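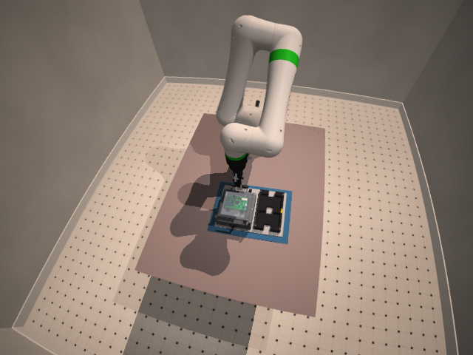

Simulated cell, arm over the blue tray. Gray boxed board on the left, black holder on the right.

Buying an arm for the bench - your questions

Maintained by Waqas Chaudhry, equipment planning, Stastness. Updated February. Send corrections, I read them in batches.

Are we getting one arm or two?
One at Zudthorpe to start. Carham is in next year's ask, not this one. Please stop putting Carham in your forecasts.

Why pay for simulation before we own anything?
Cheaper to move a tray on a screen than move a bolted pedestal. Reach, mat size, tray position, which way the gripper comes in - all of that gets sorted before the purchase order. The licence is on a separate line from the arm. Don't merge them, finance will send it back.

Does the simulation tell us the cycle time?
A guess at it. Good enough for comparing layouts, not good enough to promise a customer. Real number comes from the acceptance run.

What's in the acceptance run?
300 picks from tray to holder, same board type, no hands in the cell. Supplier's person can be there but can't touch the program once we've started. Lyimo have agreed to this in writing.

What's not in the Lyimo quote?
Guarding. Power drop. Compressed air if you go that way. Spare fingers. Floor work. Freight is in, unloading isnt. Read page 2 before you ring me.

How much floor do I need to clear?
22 square metres, including the walkway and the cabinet. The room in the sim is bare so it looks roomier than you'll get. Your columns, bins and doors are not modelled yet - send me a sketch with measurements, pencil is fine.

Who pays for trays and holders?
Your centre. They're treated as tooling, not capital. First set is made with the arm, after that it's yours to reorder. Budget for spares, holders wear at the corners.

We run 141 part numbers. Does every one need its own holder?
No. Group by case size first, then by where the cable comes out. Most of you will land on a handful. Cable side matters more than people expect, check it before you group.

Can we lease?
Asked. Lease works for the arm and controller, not for grippers or tooling. Over the full term it costs more but it gets you under the capital threshhold. Talk to your manager, not me.

What about training?
Two seats per site in the price. Extra seats are extra. Pick people who'll be on days for a while.

When do I need my numbers in?
End of February, 4 pm. Late ones roll to the next round - no exceptions this time.

Can I see the sim running?
Yes, book through the planning inbox. Bring a sample board and its holder drawing if you have one.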